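Cuaderno de laboratorio – recolección en simulación, proyecto Cindemari
8/17/20
Escribe: Jae-in Bae. Revisa: Gleice Rezende (todavía falta su parte).

Objetivo del día

Continuar con las demostraciones teleoperadas para la tarea del cajón. La meta que pusimos en junio es de 1,000 episodios aceptados para la política base, y antes de hoy teníamos 900. No quiero llegar a la meta con episodios de mala calidad, así que hoy trabajo despacio y anoto todo lo que me parece dudoso.

Recuerdo para quien lea esto después: en Zurkside se guarda cada episodio con el estado de las articulaciones, las poses de los objetos y la vista de la cámara de la cabeza. La vista se guarda con las bandas negras arriba y abajo. Gleice prefiere recortarlas en el entrenamiento y no en la grabación, y yo estoy de acuerdo, porque el recorte se puede cambiar y la grabación no.

1. Agarre del vaso con la mano izquierda

Usé la calibración nueva de los guantes (archivo Song, versión 2). Con la versión anterior el pulgar llegaba siempre tarde y los dedos empujaban el objeto antes de cerrarse. Ahora el pulgar queda por debajo del vaso verde y los otros dedos lo rodean por el lado. El vaso está inclinado, con la boca hacia arriba y a la derecha, y para mí esta inclinación es aceptable. Gleice opina que debemos poner un límite de ángulo. Lo dejo como pregunta abierta.

La mano derecha la mantengo abierta junto al mueble del cajón. Es una costumbre mía y no sé si es buena: si todos los ejemplos tienen la mano derecha en el mismo lugar, el modelo puede aprender esta posición como si fuera parte de la tarea. En la próxima serie voy a variar la posición de descanso. 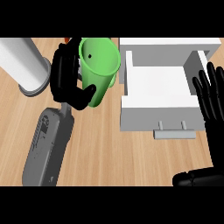 2. Variación de objetos en la mesa

El generador Skallo coloca los objetos al azar al inicio de cada episodio. El mueble blanco y el cilindro blanco grande los dejamos casi fijos, y lo demás cambia. Me interesa sobre todo que aparezcan objetos que no se usan en la tarea, para que la política no dependa de una mesa limpia.

Un punto que encontré: cuando un objeto aparece muy cerca del borde superior de la vista, la cámara enseña solamente un pedacito. Pasa con algo de color rojo o rojo anaranjado, que asoma apenas. Para el detector es casi ruido. Propongo bajar el límite superior de la zona de aparición, pero antes quiero preguntar si esto rompe la compatibilidad con los episodios viejos.

Otro punto es el cuenco. En la configuración con la tostadora, la papa y el pepino, el cuenco verde está de lado sobre la mesa, con la boca hacia arriba a la izquierda. No sé si debo etiquetar un estado así como "caído" o como "inicial". En la guía de etiquetas no hay nada sobre esto. Por ahora escribo "de lado" en el campo libre, y pido a los demás que escriban lo mismo, con las mismas palabras, para poder buscarlo después.

El cajón lo quiero abierto y vacío y las dos manos abiertas antes de empezar el agarre. Si una de estas condiciones falta, marco el episodio como dudoso.

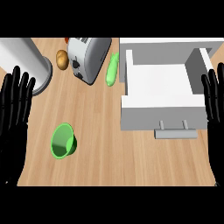

3. Problemas de la sesión

– Retraso en el guante derecho durante 4 episodios. Los descarté completos, sin intentar cortarlos.
– El contador de Zurkside suma también los descartados. Hay que mirar la columna "aceptados", no la que sale en grande en la pantalla.
– En algunos agarres yo miro el asa del vaso y cambio de idea a mitad del movimiento. El resultado es una trayectoria con una pausa muy rara. La tarea se cumple, pero es un ejemplo que yo no quiero enseñar a la política. Los marqué con la nota "duda del operador".

4. Pendiente

– Decidir con Gleice el límite de ángulo para el vaso.
– Añadir a la guía la etiqueta "de lado", o el nombre que se elija.
– Variar el descanso de la mano derecha.
– Revisar en Skallo la zona de aparición. Guardar copia de la configuración actual antes de tocar nada.
– Pasar los episodios dudosos a una carpeta aparte. No borrarlos todavía.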